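Toy sort, round 2

The Drundholm toy drive was set up last October on the understanding that people would give a little and somebody would put it in a cupboard. People gave a lot. The cupboard gave up before Christmas, and the overflow has lived in the upstairs meeting room at Wandelbridge ever since, where it has sat through more budget talks than most of us.

The job now is sorting. Soft toys go in the blue box if they're small and in a bag if they're not, and anything with a missing eye goes to the mending pile. Our sheet of rules ran to 4 pages at one point. It's down to one, and people still argue with it. The long table has turned out to be good for the work, provided you don't mind discussing next year's heating with a giraffe.

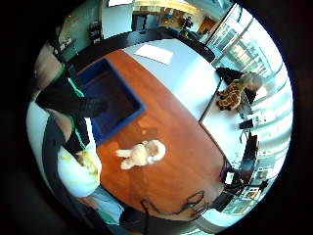 Unnamed reader from Arrieta writes that we've got the system backwards. Sort by who the toy is for, she says, and forget about size, because a two-year-old doesn't care how big a rabbit is and will be sick on it either way. She also wants it known that she gave us a very nice bear last fall and has heard nothing since.

The bear is fine, as far as we know. We've passed her idea along, and it will be tried on the next batch, mainly by those who were already losing the argument about what counts as "small."

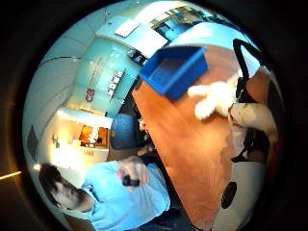 Storage is the next headache. Poltia has offered us shelf space for 100 toys, which is generous and will take care of the rabbits. Everything else needs lidded tubs, and we don't have any. The blue bin on the table is a good shape for sorting, but it's open at the top, and an open bin in a shared room collects pens and sandwich wrappers. If you have tubs with lids that still fit, call extension 2210. Lids without tubs we already have.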